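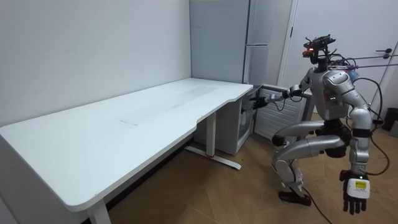 18 de diciembre de 2023
Por la redacción de Porevix
Última actualización: lunes, 17:20 h

Sang Sầm lleva 11 años vendiendo bebidas a empresas pequeñas y sigue haciendo parte del reparto. Su firma, Pomau, sirve té, café frío y agua a 149 oficinas, casi todas con menos de 20 empleados. En enero abrirá un segundo almacén.

El negocio empezó con una sola clienta, la gestoría Ngô, que le pedía té verde sin azúcar. "Me compraban dos cajas al mes. Con eso no pagaba ni la gasolina, pero me dejaban la llave y podía ir a la hora que quisiera", recuerda. La gestoría todavía figura en su ruta de los martes.

Según Sầm, el error más común de quien monta una oficina es pedir demasiada variedad. "Me encargan nueve sabores y a las tres semanas quedan siete sin tocar. Yo les pregunto qué bebían en el trabajo anterior y empiezo por ahí". El té sin azúcar es lo que más ha crecido en su catálogo. Los refrescos de cola se mantienen, sobre todo por las tardes, y los zumos casi han desaparecido de los pedidos.

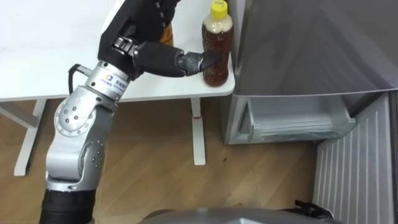

Una botella de plástico cerca de la esquina de una mesa blanca.

Otro asunto es el precio. Pomau no acepta pedidos de menos de 100 botellas y cobra aparte la recogida de envases vacíos. Algunos clientes se quejan. "Lo entiendo, pero subir a un cuarto sin ascensor cuesta lo mismo con una caja que con cinco", dice. El año pasado probó a quitar el mínimo durante unos meses y perdió dinero en la mayoría de las entregas.

También prueba productos antes de incluirlos. Este otoño descartó un café con leche de avena que le gustaba mucho. "Aguantaba poco fuera de la cámara y en verano me habría dado problemas. Se lo dije al fabricante y están cambiando la receta, ya veremos".

La gestión de pedidos la lleva con un programa de Itside que contrató después de años apuntando todo en un cuaderno. Reconoce que le costó acostumbrarse y que conserva el cuaderno en la furgoneta. "Ahí tengo los horarios de los porteros y dónde se puede aparcar. Eso en el programa no sé dónde ponerlo".

El nuevo almacén tendrá 400 metros cuadrados y permitirá guardar mercancía para dos meses. Sầm piensa contratar a un repartidor más y quedarse con la zona norte, que conoce mejor. Sobre los viernes no ha tomado una decisión: muchas oficinas están medio vacías ese día y algunas ya le han pedido pasar la entrega al jueves.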